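Tuning the grip on the Kurna hand: bottles
Cevateck sim notes, updated 6 Jul 2023

Get the champagne bottle held upright over the marble counter before you touch a slider.
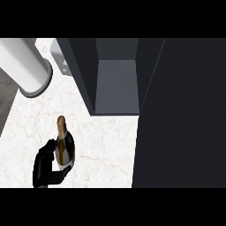 Steps

1. Load the Skyrme kitchen and set finger force to 3. The default suits anvils.
2. Curl the lower finger under the base first, then close the others.
3. Run 134 lifts. If the bottle slips, go up one notch - one, not five.
4. Save the grip before closing. Fumberg won't ask.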